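Visit report: Kofler demonstration hall, Flistevov
Prepared for the equipment planning group, Grekby site
31/08/2025

## Purpose

The Grekby site takes in used office computers, strips them, sorts the parts and resells what tests good. Disassembly is done by hand at fixed benches. The capital plan for next year has a line for one automated cell, and that line was entered in March without a quotation behind it. I went to Flistevov to see a working cell, ask what it costs to own, and come back with enough to either firm up the line or strike it.

Kofler builds cells to order and runs the hall as a permanent showroom. Visits are by appointment, half a day, in groups of no more than five. Ours had people from two other recyclers and a contract repair shop, so a fair part of the question time went to matters that don't concern us, mainly laptops.

## What was on the floor

Three cells were set up. The first was a conveyor sorter for loose boards, fully guarded, which we don't need at our volumes. The second was a screwdriving station. The third was a bench cell for desktop towers and is the one this report covers.

It consists of a single arm bolted to a slotted metal table, a two-part controller, a fixture plate for the removed parts, and a software package called Fulia that holds the part recipes. Kofler sells the table and fixture plate as one item and the arm as another. The gripper is a third item and is bought in. The customer may supply any of the three.

The fixture plate deserves a note. It has a separate holder for each class of part, in different shapes and heights. Kofler makes these to the customer's list and bolts them to a common plate. Replacement holders are quoted singly. A change of product family means a change of holders, and I was told to plan on one spare plate from the start so the second family can be set up off line. The spare is not in the base price.

## The tower work

Kofler's recipe starts with the side panel already off and the case lying on its side. Panel removal is left to the operator. So is the processor cooler, at least in the version now on sale. The recipe list as supplied covers memory modules, drive carriers with plastic clips, and a small number of cable plugs. Power supplies and optical drives are listed as "in development" and should be given no value in our payback figures.

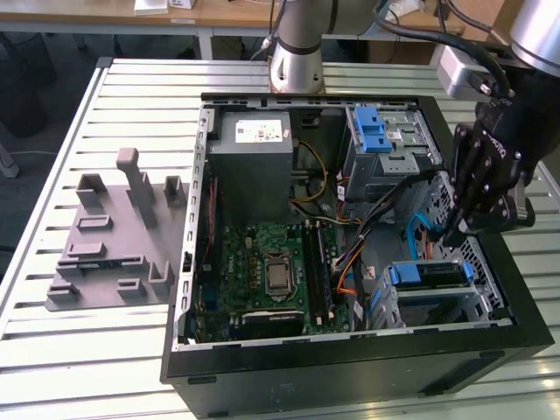 Reach into the case is the main constraint on model choice. A two-finger gripper with linkages on the outside needs clearance on both sides of the part, and cable bundles take up that clearance. Kofler's answer is an operator step at the start of each unit, in which loose cables are pushed back or clipped. The step is included in their cycle time. I asked for it to be broken out in the quotation, as it is labor we would still be paying for.

The second constraint is the case itself. The cell has no clamp in its base version. The case is placed against stops and held by its own weight, which is adequate for lifting a memory module and less so for a drive carrier that sticks. A pneumatic side clamp is an option. We have compressed air at benches one through four only, so either the cell goes in one of those positions or we add a drop.

Force limits are set per recipe. When a limit is reached the arm stops, backs off and raises a request for the operator. A request that is not answered holds the cell. One operator can in principle mind two cells, and Kofler's brochure makes its payback case on that basis. With a single cell the figure doesn't apply to us.

## Throughput

Kofler's acceptance test for this cell is a run of 100 units of one model, supplied by the customer and taken from normal stock. The pass mark is negotiated. I recommend we ask for two runs, one on our most common small tower and one on a mixed lot, with the pass mark stated separately for each. A single-model run will flatter the cell.

Our own intake is close to 600 towers in a normal month. The cell on one shift would be offered 500 of those, the rest being all-in-one or damaged units that go straight to the manual bench. At that volume the cell is loaded for well under a full shift, even allowing for operator requests. Capacity is therefore no argument for a second cell, and I would not carry one in the plan.

It also means the savings are limited by our volume. The time saved on memory and drives is real but short per unit, and the side panel, cooler and power supply stay manual. Before we commit, the manual bench times should be taken again. The ones used in March were from the old layout.

## Cost items

Kofler does not give list prices in the hall. The items below are the ones to have priced separately, in the order they will appear on the quotation.

| Item | In base price | Remarks |
|---|---|---|
| Arm and controller | Yes | Customer may supply |
| Gripper | Yes | Bought in; standard fingers only |
| Slotted table and one fixture plate | Yes | Holders made to our part list |
| Spare fixture plate | No | Recommended |
| Side clamp | No | Needs compressed air |
| Custom fingertips | No | Wear part, price per pair |
| Fulia license, first year | Yes | One cell |
| Fulia license, later years | No | Annual fee, indexed |
| Recipe for a new case model | No | Fixed fee or self-build |
| Installation and acceptance | No | Travel extra |
| Operator training | Partly | Two people included |

The recipe fee needs attention. Our asset register has 1593 distinct case model entries over the past three years. Many are the same chassis under different suffixes, and the useful number is far lower, but we don't know it. If every chassis needs a paid recipe, the fee will overtake the hardware cost. Kofler offers a self-build course that would let our own staff write recipes. The course is a week at Flistevov, and the people who take it will be away from the bench for that time. I would price both routes.

Custom fingertips are listed as a wear part without a stated life. I asked for a replacement interval and was offered a figure "after acceptance". This should be settled before the order, with a fixed price for the first year's supply.

## Floor space and services

The cell as shown is open, without a fence. Kofler's position is that speed and force limits make this acceptable for seated or standing work beside the table. Our insurer will want to see the risk assessment for the full cell, with the gripper and the part in it, and Kofler supplies this only after the layout is fixed. Allow for a light barrier in the budget and release the money if it is not required.

Power is a normal single-phase outlet for the arm and controller, plus one for the Fulia computer. A network connection is needed for license checks. Our bench network is isolated from the office network by policy, and an exception will have to go through IT. In the past that has taken longer than the purchase.

The table can be ordered on casters or on leveling feet. Feet are the better choice for us. The floor at benches three and four slopes toward the drain, and any movement of the table relative to the infeed would mean setting the stops again.

Waste handling is unchanged. Screws and clips that the operator removes still go in the tray, and removed parts must be taken from the holders by hand after each unit. An outfeed for the memory modules was mentioned as possible. I did not see one.

## Delivery and terms

Lead time is quoted from receipt of the signed part list, not from the order. A late part list moves delivery by the same amount. Payment is in three stages: order, factory acceptance, site acceptance. I asked for the last stage to be held until the mixed-lot run has passed and was told this could be discussed.

Kofler will rent a cell for a trial, with part of the rent credited against purchase. The trial comes with one fixture plate and recipes for up to five chassis. It excludes the clamp. For a site at our volume this looks like the lower-risk route, and it could be charged to the operating budget in the first half-year.

## Recommendations

1. Keep the line in the capital plan, reduced to one cell with spare plate, clamp and barrier.
2. Request a trial rental quotation and a purchase quotation in parallel, both itemized as in the table.
3. Retime the manual bench in the current layout before either quotation is evaluated.
4. Reduce the asset register to distinct chassis and rank them by monthly intake.
5. Open the network exception request now.
6. Confirm the air supply at bench four. If the cell goes there, the label printer has to move.

Kofler's printed data sheets and the blank part list form are in the planning folder. The form has to go back with sample parts, two of each, and the parts are not returned.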